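Cillby arm build: progress report no. 2
26 February 2022

Hi Noboru,

Time to tell you where the Hudar money has gone since October! The arm is bolted to the bench at the back of the Cillby workshop, and the shoulder and elbow both move under power. The wrist is still on its second gearbox (the first one stripped, my fault, I ran it with the wrong screws in). The gripper parts are cut and waiting on the wrist.

While I wait I've been doing most of my evenings in the simulator, which costs nothing and doesn't strip gears. I gave everything loud flat colors, magenta, violet, cyan and so on, so I can tell the pieces apart from the gripper's point of view. 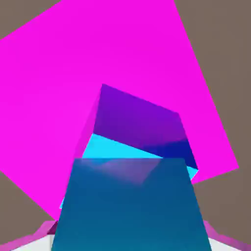

Arvo Sjöberg wrote the part that passes poses from the simulator to the motor boards, and it runs fine on the bench with the two joints we have. Out of 11 test moves, 9 ended where they should. The other two hit the elbow limit and I need to sort out the stops before we try anything faster.

Money: the motors from Honkanen came in a bit under the quote, the replacement gearbox ate the difference, and I have almost enough left for the cable chain. I'd like to move the leftover paint budget over to wiring if that's OK with you (the arm can stay ugly for now).

Next up is the wrist, then the limit stops. Come by and see it if you're near the shop!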